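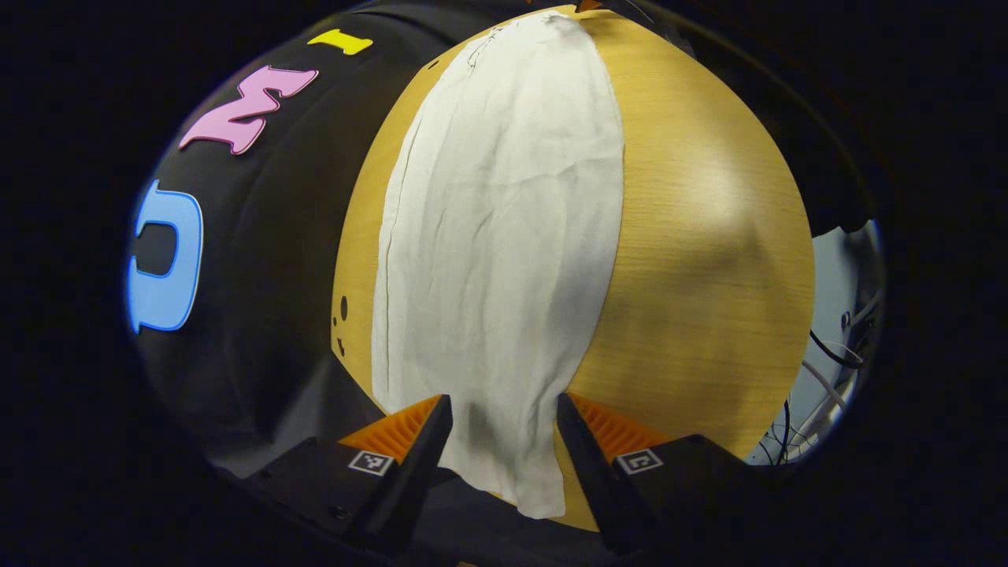 Hand gripper, part four: cloth

October 15, 2026

The second set of finger pads went on over the weekend and I have spent most of this week's evenings at the table with them. Notes below, mostly so I remember what I did when it comes time to print another pair.

For anyone who skipped the earlier posts, the plan is to collect demonstrations by hand, train a policy on them, and then run that policy on the arm at the shared workshop in Paterson. The arm isn't mine and I only get it when the booking sheet allows. The hand-held gripper lives at home, so the demonstrations get done whenever I have a free hour.

The first pads were flat. They were fine on blocks, cups and the handle of a screwdriver. On cloth they were hopeless. The fabric slid out as soon as I lifted, or I squeezed so hard that the fingers flexed and the tips splayed. The new pads are orange, printed in a soft filament from Skavon, and have fine ribs across the gripping face. I tried three rib spacings and kept the closest one. The widest spacing held well but left the fabric caught in the grooves when I opened the fingers, so the cloth came away with the gripper instead of staying where I had put it.

Soft filament is slow. I print it at a quarter of the speed I use for the finger bodies, with the fan low and the spool in a dry box. The first pair came out stringy and I had wrongly blamed the nozzle. The spool had been sitting open since August. A night in the dryer at 50 degrees fixed it.

The pads are glued to the inner faces of the fingers. I had wanted them to slide into a dovetail so they could be swapped, but the finger is already thick and a dovetail would have made it thicker still. Glue it is. If they wear out I'll print new fingers, which use less plastic than I expected anyway.

The markers on the fingers gave me more trouble than the pads. The software reads finger opening from the two square markers, and if one drops out the width for that stretch of the recording is a guess. My first set was printed on glossy label stock and the overhead light washed them out at certain angles. The set on there now is matte paper under matte tape. Two things I would tell anyone doing the same:

Leave the white border on. I trimmed one marker right up to the black to make it fit and detection went to pieces.

Stick them down after the pads are glued. I did it the other way around the first time and got glue on the marker.

The task I picked for cloth is simple enough. Take hold of the near end of a white cloth, lift, carry it toward the far side of the table and lay it down so it is folded once. I don't flatten the cloth between runs. I pick it up, crumple it a bit and drop it back, because the arm is going to meet it in whatever state the last attempt left it.

So far there are 530 recordings, of which I have kept fewer than I would like. Most of the rejects are my own fault. I move too fast on the lift, the view smears and tracking is lost. Slowing down to a pace that feels silly has helped a lot. The other cause is the table. It is varnished oak and the light bounces off one side of it, and on some runs the tracker seems to follow the shine instead of the grain. I have moved the lamp twice. A plain desk blotter with some pattern on it might be the better answer, though I'd like to keep the wood if I can — the workshop bench is wood as well.

The cables off to the side also need sorting. I keep meaning to clip them under the table and keep recording another batch instead.

Storage is starting to matter. The older block-stacking data is 2694 clips and it filled the drive in the laptop, so everything now copies overnight to a box in the cupboard called Divia. The copy script is the same one from part two with one line changed. I'll put the new version up with the finger files.

Training for the cloth task starts when I have another 70 clean recordings. I have a booking on the arm after that, and the adapter plate from Tediria still has to be drilled, as the hole pattern on the workshop arm is older than the one the plate was made for. I'll mark it out with the calipers on my next visit and drill it on the press there.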